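# Emptying and Resorting a Toy Bin in an Evening

*Last revised 24th September, after a reader pointed out that my drying advice was bad. It was.*

Every house with children has a bin where toys go to be forgotten. Ours in Povthorpe held building blocks, balls, a whistle, half a plastic giraffe and a quantity of grit I still can't explain. The method below gets you from that to something a child can find a ball in. Set aside an evening. If you have teenagers who promise to help, set aside two.

## What you need

- 2 bins of the same size, with hard sides
- a dishpan or bucket
- dish soap, an old toothbrush, a few rags
- a bag for trash and a bag for giveaways
- somewhere to sit that isn't the floor, if you are over 40

Fabric cubes look nicer, and Flirnell sells them in a shade called oatmeal. They slump when empty and eat small parts when full. Buy hard bins.

## Step 1: Tip it all out

Spread an old sheet first. Tip the bin over it, then turn your back on whatever rolls under the couch. You can get it later with a yardstick.

Resist picking things out one at a time from the top. I did it that way for years and all I ever achieved was a very tidy upper layer.

## Step 2: Get down to the floor of the bin

Keep two bins close together while you work, one behind the other if space is tight. Clear the front one until only a handful of stragglers remain, say a blue block and a baseball, and you can finally look at the bottom. 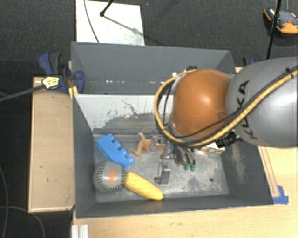

*Photo: Lieven Dijkstra / Cestolley*

Expect scratches. A bin that has had hard toys dragged across it gets cloudy, scuffed patches on the floor and scrapes up the walls, and no amount of scrubbing will bring back the finish. Wash off what is dirt and make your peace with the rest. The quick test is a damp rag with a drop of soap: if the mark moves, keep going. If it doesn't, it lives there now.

Check for holes in the floor, too. A small one is handy for letting wash water out and terrible for beads, so decide which matters more to you.

## Step 3: Wash what can be washed

Plastic blocks go in the dishpan with warm soapy water. Work the toothbrush between the studs and swish out the hollow underside, where the crumbs are. Rinse, then stand them hollow side down on a towel overnight. (I used to say one hour. See the note at the top.)

Do not soak a baseball. Wipe it with a barely damp rag, go gently along the stitching and over any printed logo, and leave it in open air. A stitched ball that has been through the dishpan will smell like a pond until October.

## Step 4: Put it back by shape

Sort into things that roll and things that don't. I have tried sorting by color, by owner and by what my daughter called "mood," and this is the only system that has lasted more than a week.

1. Balls in the rear bin.
2. Blocks in the front one, where they get used more.
3. Anything left over goes in the giveaway bag, giraffe included.

Fill each bin 70 percent full and stop. Past that, kids have to dig, and you'll be back at step 1 by the weekend.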